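Fuseini Boateng
Jan 28, 2024

3.2 Room light and surface finish

The sorting and putting-away tasks at the Skoddale house were carried out in ordinary room light. No studio lamps were added and no blinds were changed once a session had begun. This was a deliberate choice. Earlier work at Cludbridge used a fixed rig of lamps, and the labels given to household items there were very consistent, but the same labelling guide did poorly when it was taken to rooms that people live in. The present section deals with one part of that problem, namely how the finish of a surface changes what a person can judge from a still picture of it.

Finish was recorded on a scale with 4 steps: matte, satin, gloss and polished. The scale was taken from the Sarpong guide with small changes to the wording. Colour was recorded separately. Labellers were told to judge finish from the behaviour of the light and to leave material blank unless it could be judged on other grounds. A dark matte surface gives very little away about what it is made of, and in the first round of labelling the words "rubber", "plastic" and "painted metal" were used almost at random for such surfaces.

The full set holds 2,183 stills. From these, 220 were drawn for double labelling, with both labellers working alone and without sight of the item list for the session. Stills were drawn without regard to distance, so that close views in which one object takes up most of the picture were kept alongside wider views of the room. Close views matter here. A polished part seen from near at hand shows a bright area and a darker shaded edge in the same small region, and where it sits beside a matte dark part the two are easily told apart by finish alone (Figure 1).

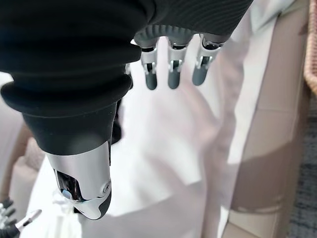 Agreement between labellers was best at the two ends of the scale. Matte and polished were seldom confused with each other. Most of the disagreement fell between satin and gloss, and it was worse for light-coloured items than for dark ones. White crockery was the hardest class. A glazed plate under diffuse window light has no clear highlight, and one labeller marked nearly all such plates as satin while the other marked them as gloss. The guide was changed in August to say that glazed ware should be marked gloss unless wear is plain to see. This settles the label but does not settle the question of what was visible, and the affected stills are flagged in the index.

Texture caused a second, smaller difficulty. Fine ribs and folds break a highlight into short lines, and a ribbed surface can therefore look duller than a smooth one of the same finish. Tea towels, knitted covers and corrugated sleeves all raised this point. The labellers were asked to record texture first and finish second, and to treat the top of a ridge as the reference area. Where the ridges were too fine for that, finish was left blank. We prefer a blank to a guess in these cases - a blank can be filled in later from the item list, while a wrong entry tends to stay where it is.

Room light was logged at the start of each session with a Rister hand meter placed on the main work surface. More than 100 readings were kept. The readings are of limited use for single stills, as the meter was not moved during a session and light at the work surface says little about light inside a cupboard or under a shelf. They are reported by session only. A reader who wishes to compare finish labels across rooms should group the stills by session before doing so, and should set aside sessions in which the light changed while the tasks were under way.

Wall and bench colours were not controlled. Pale walls send a good deal of light back into the room and lift the shaded side of an object, which narrows the gap between gloss and satin still further. This effect was noted by both labellers but was not measured, and it is taken up again in Section 5 with the results for cupboards and drawers.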